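Minutes, Nitville shared workshop, arm build group
February 11, 2019
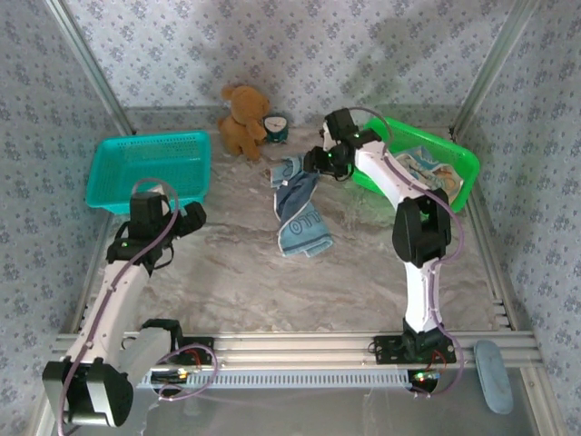 Started late. Previous minutes accepted with one correction: the budget line should read 471 dollars spent, where it said 417.

**1. Two-arm cell**

The builders reported that both arms are on the rail and the wallpaper panels are up on three sides. They consider the mechanical part finished. Several members asked what "finished" means, given that the same word was used in the last minutes. The builders said it means no more drilling.

The goal is still to have the arms sort laundry-type items into the two baskets, teal and green. The builders ran through the plan for the blue towel, which is to be picked up by one arm and handed to the other. A member asked how many handovers have worked in a row. No figure was available. The same member asked that the word "works" stay out of the minutes until there is one, and the chair agreed.

Proposal: 200 logged attempts with the towel before any other cloth is tried. The builders thought this was a lot. Carried, two against.

**2. Cables**

Long discussion. The purple-pink cables loop over both arms from gripper to base, and two members think they will catch on something the first time an arm swings wide. The builders say the slack is needed at the elbow. Clips were suggested and so was sleeving. The builders would like to leave it as is and see. The objection is recorded here at the request of those who made it.

Action: builders to move each arm slowly through its full reach and write down where the cable goes tight.

**3. Control boards**

The small boards under the arm bases are open to whatever falls on them. Agreed that a cover is needed. Not agreed who makes it. One offer to bend something out of scrap sheet, one offer to print it. Both to bring a sample and we'll pick.

A member wanted to know what the lights on the boards mean. There is no written list. Action: write one and tape it to the bench.

**4. Software**

The builders want to move from the Jistix scripts to Ustau. Reasons given were speed and fewer crashes. Asked for crash numbers, they said they hadn't kept any. Deferred until there is a log from the current setup to compare with.

**5. Money**

Balaskas has quoted 500 for a second pair of grippers. Nothing on the quote says what is wrong with the first pair, and the builders' answer was that spares are good to have. Not approved. A smaller request of 200 for cable, fasteners and sheet was approved, receipts to be handed in this time.

**6. Open night**

Request to show the cell at the February open night. Allowed on condition that the power is off unless a builder is standing at the switch. The bear and the clock can stay at the back wall.

**7. Other**

The bench vise is loose again. Drill bits are going back in the wrong slots.

Next meeting in two weeks, same room. Item 4 goes first.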